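Reviewed over two weeks in August, on the simulated apartment task set.

Cedix is a teleoperation package for dual-arm mobile robots. It consists of two handheld controllers, a clutch pedal and a desktop application that records demonstrations for later training. Rendthorpe sells it as a kit. The software is also available alone, without the controllers, for groups that already own tracked input devices. I tested the full kit against the simulator only. Nothing below should be read as a statement about latency on hardware.

My baseline for comparison is Grallitetti, which our group has used for most of its data collection. It maps a pair of small leader arms to the robot joint for joint. Cedix maps hand pose to gripper pose and solves for the joints itself, and most of the differences in this review follow from that choice.

## Setup

Installation took one morning. The application found both controllers over USB on the first attempt. The pedal needed a firmware update, and the update tool runs only with administrator rights, a requirement missing from the manual.

Robot import accepts a standard description file. Joint limits came through correctly. Gripper travel did not: the right gripper was read as inverted, so squeezing the trigger opened it. The fix is a single sign in the configuration file. A validation step at import would have caught it.

Calibration asks the operator to hold each controller at 8 points in front of the chest. The procedure is short and repeatable, and it survives a restart. It does not survive a change of chair height, and the application gives no warning when the stored calibration no longer fits the operator.

## Views

The default operator view sits above and behind the robot body and looks out past both grippers. Pitch and roll can be set freely, and the roll setting is too easy to change by accident with the scroll wheel. In the apartment set I worked mostly with the metal rack just past the fingers and the potted plant over by the beige wall as a horizon check.
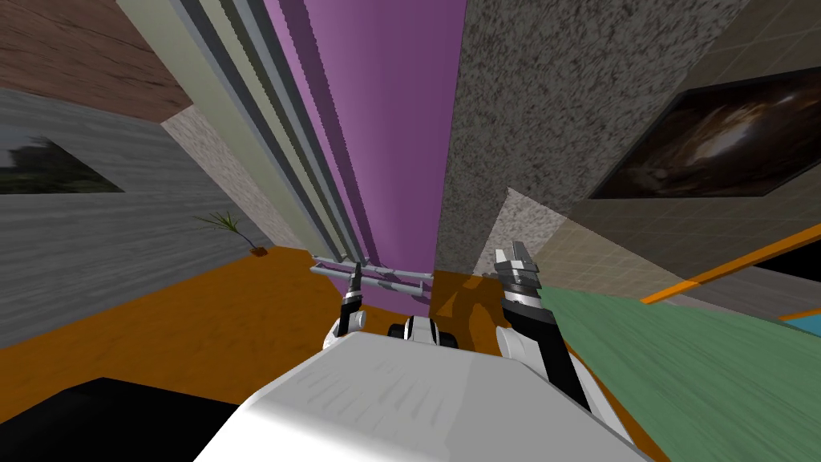
## Control

Position tracking is good. With motion scaling at the default, the grippers follow the hands closely enough that I stopped watching the controllers in the first session. Fine approach to a thin bar is possible without dropping the scale, though I dropped it anyway for recorded takes.

Orientation is weaker. When the wrist nears a joint limit, the solver holds position and lets rotation slip, and the only sign is a small amber mark at the corner of the window. An operator looking at the fingertips will miss it. Grallitetti does not have this problem, as the leader arm reaches its own stop at the same moment.

The clutch pedal is the best part of the kit. Pressing it freezes both arms, the hands can be moved back to a comfortable position, and releasing it resumes control with no jump. There is an option to clutch each arm separately. I left it off after repeatedly freezing the wrong one.

Base motion is on the thumbsticks. It works, but moving the base while the arms are live carries both grippers through whatever is beside them. Rendthorpe recommends clutching before every base move. I would prefer this enforced by the software, with an override for people who know what they are doing.

Self-occlusion is the main cost of the high view. Close to a wall, the shell takes up much of the lower half of the window, and the operator judges gripper depth mostly from cast shadows. Shadows are enabled by default and should stay that way. On the tiles to the right, the outline of the arm was often a better distance cue than the arm.

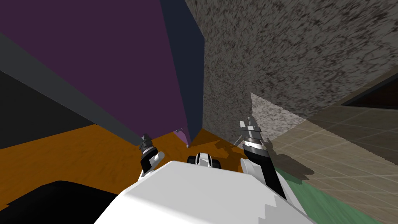

*Operator view with shadows on, near the speckled wall. Right gripper empty.*

## Recording

Each take is written as one file containing joint states, gripper commands, both controller poses and the rendered view. Takes can be trimmed at either end but not split. Clutched intervals are flagged, and the exporter can drop them, which saved me a cleanup script.

Time stamps are consistent between the joint and image streams. Export to the Luangrath format worked without changes. The native format is documented in adequate detail, apart from the controller button field, which I had to work out by pressing things.

The application crashed 2 times, both while saving a take longer than 12 minutes. In each case the joint data was recovered at the next launch and the images were lost. Short takes saved reliably.

## Assessment

| Item | Cedix | Grallitetti |
|---|---|---|
| Setup | Short, one import fault | Long |
| Position tracking | Good | Good |
| Wrist limits | Poorly signaled | Felt directly |
| Repositioning hands | Pedal, very good | Awkward |
| Long takes | Unreliable | Reliable |

I would buy Cedix for reaching and placing tasks, for sites with more than one robot model, and for operators who are new to remote control. For wrist-heavy work such as turning or threading, I would stay with leader arms until the limit warning is improved. Sites that record long takes should wait for a fix to the save fault.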